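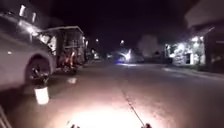
About Starkberg Residential

Starkberg Residential is an independent property management and rental agency. The company manages 957 apartments and single-family homes on behalf of private owners, family trusts and a small number of housing associations. Its work covers the full course of a tenancy, from the first valuation and listing through to the return of the deposit and the preparation of the home for its next resident.

The company was formed through the merger of two local firms, Peltik Lettings and Yang Property Services. Peltik had built its business on older walk-up buildings near the rail station, many of them with the same owners for decades. Yang had concentrated on newer developments and on the administration of shared buildings. The combined firm took the name Starkberg from the street on which its first joint office opened, and the head office remains there today.

What We Do

Our lettings department advises owners on rent levels, prepares listings, conducts viewings and carries out reference checks. Every applicant receives a written decision, and every new resident receives a move-in file containing the lease, the inventory, meter readings and the contact details of the assigned property manager.

Our management department is responsible for rent collection, routine inspections, repairs and the renewal of safety certificates. Owners receive a monthly statement and may view invoices at any time through the owner portal. Repairs above the limit agreed in the management contract are not ordered without the owner's consent, except in an emergency.

Our building services department acts for owners' associations. It prepares annual budgets, arranges insurance, supervises cleaning and grounds contracts, and keeps the minutes of association meetings.

Where We Work

The company operates from five offices. Four serve the city and its inner suburbs, and the fifth, in Gramia, was opened to meet demand from owners along the river district. The Gramia office also houses our archive and the training room used by all departments. We do not accept instructions outside these areas, as each home we manage must be within practical reach of a member of staff.

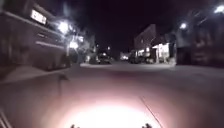
A street after dark.

Our Approach to Owners and Residents

Starkberg acts for the owner of a property, and our contracts state this plainly. We also recognize that a rented home is the resident's home for as long as the lease runs -- a principle set out in our service charter. Under the charter, non-urgent repair requests are acknowledged by the end of the next working day. Residents are given written notice before any inspection, and the inspection report is made available to them on request.

Fees are published in full on our website and at each office. We do not take commission from contractors. Where a contractor offers a discount for volume, the discount is passed to the owner and shown on the monthly statement.

Our Staff

The company employs 18 property managers, supported by lettings, accounts and administrative staff. New managers spend their first months alongside an experienced colleague before taking on properties of their own. All client-facing staff complete yearly training in tenancy law, fair housing and data protection.

Community

Each year the company sets aside $2,000 for small grants to neighborhood groups in the areas it serves. Past grants have paid for library shelving, garden tools and the printing of a local walking guide. Applications open in May.

Contacting Us

All offices are open on weekdays, with extended hours on Thursday for viewings and owner appointments. Residents with an urgent repair outside office hours should call the emergency number printed on the first page of their move-in file. Owners considering a change of managing agent may request a copy of our standard contract and service charter from any office.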